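Play kitchen, small table, pastel plates

Posted on a Friday evening, with tea

I have lived in Jadville for 3 years and I still did not write one post about play food. My sister found this strange, because in my flat there is more toy fruit than real fruit. So today I try to correct it.

It began when my niece was small and came to me every Friday. I bought one box of toy fruit from a shop called Zou, near the station, and after this people started to give me more. My friend Anqi Du gave me a bag of things her children had finished with. Now I have a full drawer, and I became a little serious about how a play table should be laid.

My first opinion is that the cutting board must be big. The small boards in the toy sets are only good for one strawberry, and then the child puts everything else on the floor. A big green board, like one from a normal kitchen, gives a place for the whole game. Children understand very quickly that the board is for work and the plates are for guests.
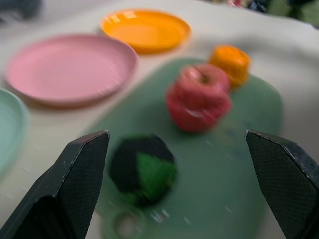
I also like when the fruit is not all from one family. A red apple, something orange, something soft that a child can squeeze – they do not need to match. With the very young ones I start with only a few pieces and I keep the rest in the drawer. When I put out everything, my niece only moved it from one side to the other and then asked for television.

About plates I was wrong for a long time. I had a set of 7 white ones from Bokora, quite pretty, and the children did not care about them at all. Colour changes the game completely. With a green plate, a pink plate and a yellow plate each guest has a place, and there is already something to discuss. Who gets the yellow one? In my family this question can take 15 minutes, and it is solved only when I say that the yellow plate is for me.

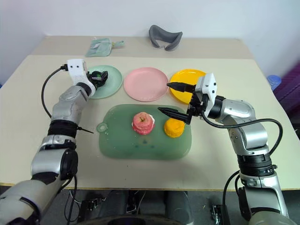
I put the plates in a row at the back and the board in front, so the cook has the food close to the hands and serves it away from the body. I learned this from watching my grandmother, who arranged her real kitchen in this way. A plain, light table is best. I tried a cloth with flowers once and the small pieces disappeared into it.

For washing I use warm water with a little soap, and a towel. Plush toys go separately in a net bag, on the gentle programme. I store the plates in a Palix box with a lid, the board stands behind it, and the fruit goes back in the drawer.

Next time I want to write about toy bread, which is a more difficult subject. If you know where to find a good toy baguette, please leave me a comment.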